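Sep 9, 2018

I said yes to helping with the Widell food parcels in the way I say yes to most things, which is to say I was looking at my phone. So I have now spent a fortnight of evenings learning what a hungry household is, on paper. On paper it is a form with 2 pages and a box for "other".
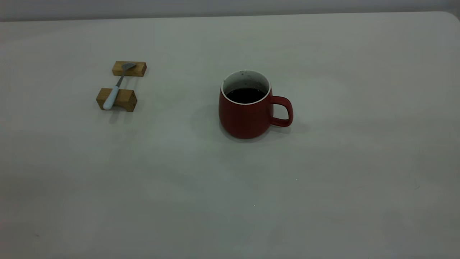
Widell's autumn appeal is for families up in the Arano valley, where the rains failed and the maize went with them. The target is 1,630 parcels and so far we have money for 843. I did that subtraction several times, hoping. A red mug on a pale table is company of a sort when you're ringing strangers for money, and I recommend it over the radio. Most people are kind. One man gave me £600 and then asked me to stop talking, and I've had worse evenings.

What nags at me is the oil. Each parcel has flour, beans, salt and a bottle of oil, and the oil costs more than the rest put together. Sekiguchi, the town where the lorries stop, has a market with plenty of food in it - just not at prices anyone from the valley can pay. I put all this in last week's post and wondered aloud whether we should send cash.

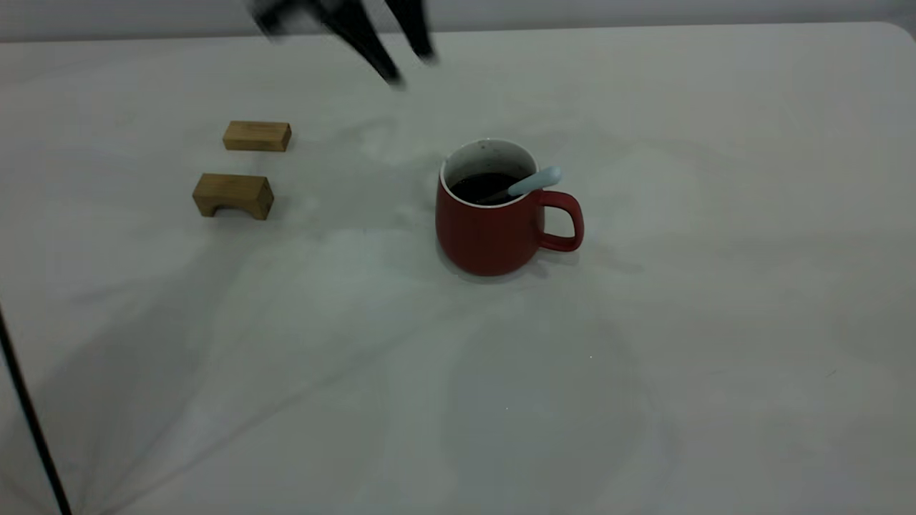 Junpei Hattori wrote back that cash is fine until every trader in Sekiguchi hears it's coming, and that I should ask what beans cost there the week after the last payout. I have asked. I'm waiting for the answer.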